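Threads > Small Repairs > Hekeo bench

kit sorting for the Hundilwood order, 60 bags to go. hurried thread, sorry for typos

1/ yellow bins at the sides, steel tray in the middle, white paper in the tray. Change the paper when it gets grubby, grey marks hide teh little screws

2/ one kind of part per bin. Red round boards get their own – never under the wires

12 replies · 5 shares

3/ layout, few goes at it:

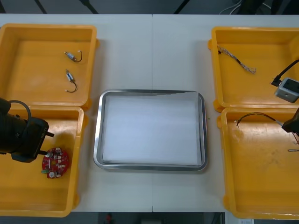
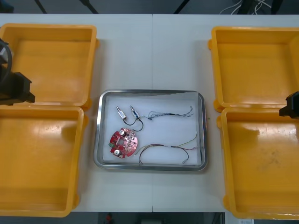 yellow bins either side, tray between

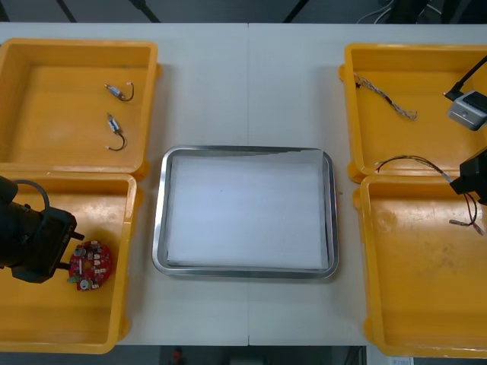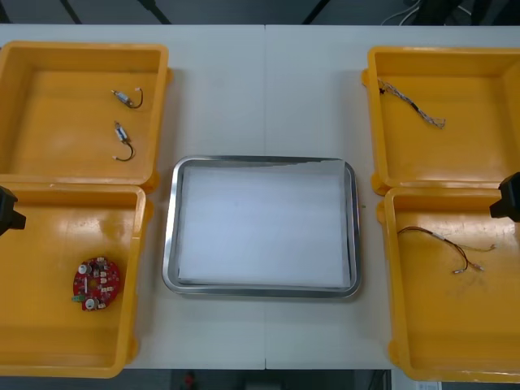 4/ Bagging. Board first, flat. Then the small silver parts, leads tucked in. Wires last, coiled loosley, no elastic bands please

5/ label colour for Nekcombe is grey now, changed in November. Old green ones are in the drawer, use them up on the spares

6/ still short 20 harnesses from Løken. Emailed twice. If anyone's driving past their place give us a yell

7/ right, kettle, then back to it – bag sealer's playing up again

31 likes · 4 comments

Related
Bag sealer keeps sticking, any fixes?
Which labels peel off clean
Løken harness colours, old and new
Cheap bench lamps under 60 bucks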